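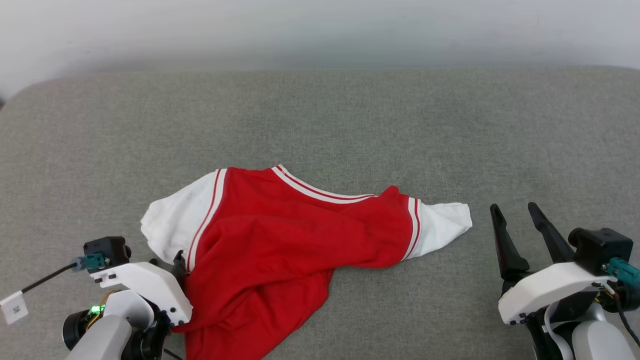 Photo: Rochelle Begay, Plorkis student robotics club

Ticket 1281 — folding run stalls before the first sleeve
Opened by: Rochelle Begay
Status: open, waiting on a spare cable
Opened: April 5, 2024

Hi all, me again! Logging this properly because Hsiu-ying told me off (nicely) for putting the last one in the group chat, where it vanished under a lot of pizza talk.

We're on the crumpled jersey task for the Bimero challenge, the red one with the white sleeves, on the grey padded surface. The run starts fine, both arms come in from the sides, and then the right arm just sits there next to its sleeve with the fingers open. No error on screen. The left one carries on as if it has a partner, drags the whole thing sideways and we end up with a worse heap than we started with.

What I've tried so far:

Restarted the Clalleck software. Same again.

Restarted the laptop as well. Same, only slower.

Swapped the jersey for a plain tea towel. The right arm closed every time, so I got very excited and told everyone it was fixed. It wasn't — sorry about that.

Went back to the jersey but laid it flat first. Worked on 5 goes out of 5. So it can do sleeves, it just doesn't like them when they're twisted up into a point.

Opened the log for the right camera. It should be getting a new picture every 133 milliseconds and mostly it does, but whenever the arm turns its wrist inwards there's a gap of almost 400. A twisted sleeve needs more wrist turn than a flat one, so I think the picture drops out at just the wrong moment and the arm waits for something that never comes.

Wiggled the camera connector on the right arm by hand while watching the log (power to the motors off, don't worry). Got the gap twice. Did the same on the left and got nothing at all.

Reply from Hsiu-ying Kong:
Nice find. Before you order anything, check the cable has enough slack at full wrist turn. We had the same trouble last August and it was pulling tight. Also can you set the wait limit so BOTH arms stop if one camera goes quiet? I don't want the left one hauling on that collar again.

Back to me:
Wait limit done, and both arms now stop together, which is much less alarming to watch. I gave the cable a bit more slack and clipped it further down. Better, but I still had one gap in the next batch, so I reckon the plug itself is worn. I've asked Koyama for a spare and will fit it when it turns up. Until then please start with the sleeves untwisted if you're practising, and write in the run sheet that you did, or our scores won't mean much.

Leaving this open.

Plorkis student robotics club | Contact the help desk | © 2024 | Back to top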